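Community Help > Home & Storage > Small Items > Drawers and Boxes

How do you sort a box of mixed small stuff when there is no desk?

Asked by Gumaro Medrano in September

I rent a furnished room in Treltmont. It has a bed, a narrow wardrobe and one shelf over the door. There is no desk and no nightstand, and the landlady doesn't want more furniture brought in. The wall behind the bed is wood paneling with a trim strip on top and plaster above that. I'm not allowed to put screws or hooks in any of it.

Everything small that I own ends up in one open cardboard box. I keep it in the wardrobe and lift it onto the bed when I need something. Sunglasses, a marker, a stapler, a roll of tape, tissues, and a couple of little product boxes. It is a decent box and I don't mind the size. The problem is that I have to dig for whatever I want, and every time I carry it, things slide. The sunglasses are the main worry. The lenses on my last pair got scratched up in the same kind of box.

I have tried:

Putting everything in zip bags. I stopped closing the bags after a few days, and then they were just more stuff in the box.

A cutlery tray from the discount store. It was 39 cm long and the box is 35 cm, so it didn't go in. I returned it.

A shoe organizer on the wardrobe door. The door won't close with it on.

I would like to spend less than 20 dollars. I can cut cardboard and I have tape. What would you do first, make dividers or get rid of the box and use something else?

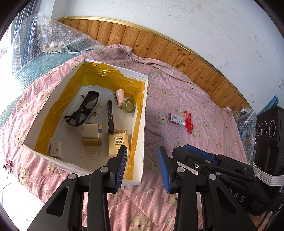
ANSWERS (3)

Deirdre Mulcahy
Marked as helpful by the person who asked

Keep the box. An open white box is easy to see into, and the sides are already lined with that shiny yellow-orange film, so you won't be fighting with flaking cardboard. The front corner is a little crumpled. Put a strip of packing tape down the outside of it before you do anything else, and run your thumb along the tape so it sticks flat.

Then take everything out and put it on the quilt in two groups: what you use most days and what you don't. The bed is a good place for this because it is the only big surface you have, but pull the quilt tight first. Small things vanish into the folds.

I would treat your things like this.

Sunglasses: get a case, or use a thick sock if you don't want to pay for one. Wraparound lenses like yours stick out in a curve, so lying loose next to a stapler is bad for them. Once they are in a case they can go anywhere. Fold the arms in. One of them is sticking up toward the back of the box, and that is how they get bent.

Marker and ruler: these are the long, thin things, so give them one narrow slot down one side. The marker should lie down. If it's standing up at an angle it will fall over the first time you lift the box.

Stapler and tape: put these together in a back corner. They are both small and you probably reach for them at the same time. Stand the tape roll on its flat side.

Tissues: these are soft, so use them as padding. I would wedge the pack between the stapler and whatever is next to it.

The small product boxes: open them and see what is in there. If the thing inside gets used, take it out and recycle the box. If it's empty, same answer. The gold one looks fairly sturdy, and if you don't need what it holds, the bottom half might make a good tray for paper clips or coins. Measure it before you cut anything.

For dividers, you need two strips of cardboard as tall as the box walls, or a little shorter. Cut a slot halfway through each one and slide them together to make a cross. Don't put the cross in the middle. Move it over so that you get one long narrow space, one large space and two small ones. I left mine untaped for a week and shifted it twice before I was happy with it. Tape it after that.

It cost me nothing except the case. I have had the same divider in a bathroom box for two winters - the cardboard is soft at the bottom now but it still holds.

Comment from Gumaro Medrano: Thanks. I did the cross this evening with the side of a cereal carton. It's too thin and it bows when I put the stapler against it. Going to look for something heavier.

Comment from Deirdre Mulcahy: Fold the cereal carton double and glue it, or use the side of a shipping box. With a shipping box, cut it so the ridges inside run up and down. It stands much better that way.

Comment from Crisóforo Bautista: Does the cross get in the way if you need to put something bigger in there for a day? I have the same setup but sometimes a charger goes in.

Comment from Deirdre Mulcahy: Yes, a bit. Lift it out and fold it flat. Another reason to wait on the tape.

Jitendra Bisht

I would throw out the box and buy a drawer unit. Olvera has a three-drawer one made of plastic. I have two and they are fine. Cardboard gets bugs.

Comment from Higinio Villaseñor: He said no more furniture.

Comment from Jitendra Bisht: It's small, you can put it in the wardrobe.

Comment from Gumaro Medrano: The wardrobe floor is taken up by my shoes and a suitcase. I did measure for a drawer unit and the door hits it.

Higinio Villaseñor

Dividers work, but I'd go with little open boxes inside the big box. I lived in a room like that over in Taltivthorpe for most of a year and did it both ways. With dividers you still have to carry the whole thing to the bed. With small boxes you lift out the one you want and leave the rest in the wardrobe.

Use whatever you already have. Tea boxes with the top cut off are a good height. The lid from a shoebox can be cut down and taped to make a shallow one. Start with the stapler and tape in one, pens and ruler in another if they fit. A lot of rulers won't lie flat in a tea box, so stand that one up along the wall of the big box and put a small box in front to hold it there.

Write on the front edge with the marker, on the side that faces you when the wardrobe is open. I wrote on the tops the first time and couldn't read any of it on a high shelf.

If things still slide, cut a piece of rubber shelf liner to fit the bottom. The Cadinlow hardware store near me sells it off the roll and I got enough for two boxes for under five dollars. Put it under the little boxes, and don't glue it, so you can take it out and shake it.

One thing I disagree with above is leaving the tissues in there as padding. You pull them out one at a time and the pack goes flat, and then there's no padding. I keep mine in a coat pocket.

Comment from Gumaro Medrano: I like the idea of leaving the rest in the wardrobe. Might do one divider for the long slot and two small boxes in the rest.

Comment from Higinio Villaseñor: That should fit. Put the sunglasses case in first and work around it, it will be the biggest piece.

Related questions
How to keep a cardboard box from sagging on a shelf
Storage for a rented room with no nightstand
Can you use removable hooks on old wood paneling?
Best way to store sunglasses without a hard case
Cutting drawer dividers from shipping boxes
Tape roll keeps losing its end, any fix?
What to do with empty product boxes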